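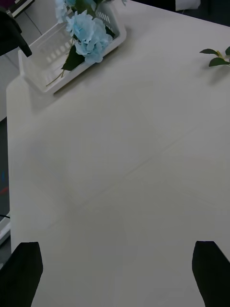
Goltport method

The Goltport method is a way of keeping cut flowers fresh by leaving them in a shallow, open-sided tray before they are put in a vase. It is named for the port town of Goltport, where growers are said to have used it for the local flower market. Evidence for the method is thin.

Claims

Supporters say that air moving through the tray walls slows rot in the stems and adds up to 10 days of vase life. The figure comes from a sales leaflet put out by Rakel, a tray seller, and the leaflet does not say how it was reached. Later guides repeat it without a source.

Testing

The only known trial was run by the grower Chibuzor Akande at Drutow. He compared 456 stems kept in trays with a similar lot stood in buckets of water. The tray stems did slightly worse. Supporters objected that the room was too warm, though the leaflet gives no temperature.

Origin

The link to Goltport is also doubtful. Market records from the town list 839 trays bought in one season, but they do not mention flowers, and the trays may have been used for fish. A story that the method was brought over from Myklebust first appears in the same leaflet.

See also

Cut flowers
Vase life
Flower preservative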